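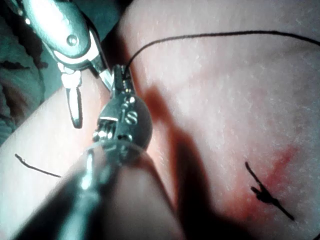
Needle-driver jaws with suture thread on a practice pad; a tied knot is at lower right.

Trulta is a method for teaching a two-armed surgical robot to place and tie interrupted sutures by imitation. It was first described in a technical report dated 11 Aug 2018. The method learns from recordings of a human operator driving the instruments and does not use a hand-written model of the thread.

The training set holds 1466 recorded stitches made on skin-like practice pads. Each recording pairs the motion of both arms with video from cameras near the instrument wrists and from fixed cameras by the workspace. Recordings in which the operator dropped the needle and picked it up again were kept. After cleaning, 1299 stitches were used for training and the rest were held back. 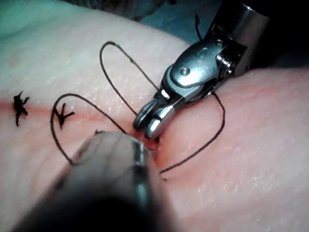

Sisodia Surgical Robotics Group, Department of Mechanical Engineering

A stitch is split into phases: needle entry, pull-through, looping, tightening and cutting. A separate network decides when one phase gives way to the next. Looping is the hardest phase to learn, as slack thread can lie across the pad in many shapes and often passes under an instrument. The wrist views show the thread close up, and the fixed views are used to follow the free end.

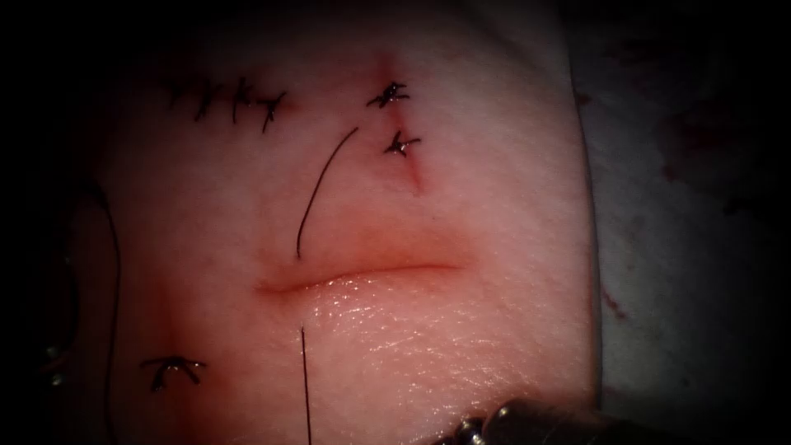
Practice pad with an open incision and several stitched ones, fixed view.

In bench tests the method was run 500 times on pads from a single supplier, Drurnov. It completed a holding knot in 73 percent of runs without operator help. A run counted as failed if the knot slipped under a light pull or if the thread broke. Most failures came during looping. Results were lower when only the fixed cameras were used.

An earlier method from the same group, Prendovska, tied knots along a planned path and needed the thread to start in a known position. Trulta drops that requirement but takes longer per stitch.
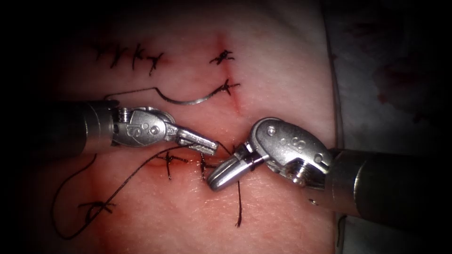
Limitations

The method has been tested only on practice pads, which do not bleed or move. It has no measure of force at the jaws and judges knot tension from video alone. Curved incisions were left out of the tests, as were running sutures.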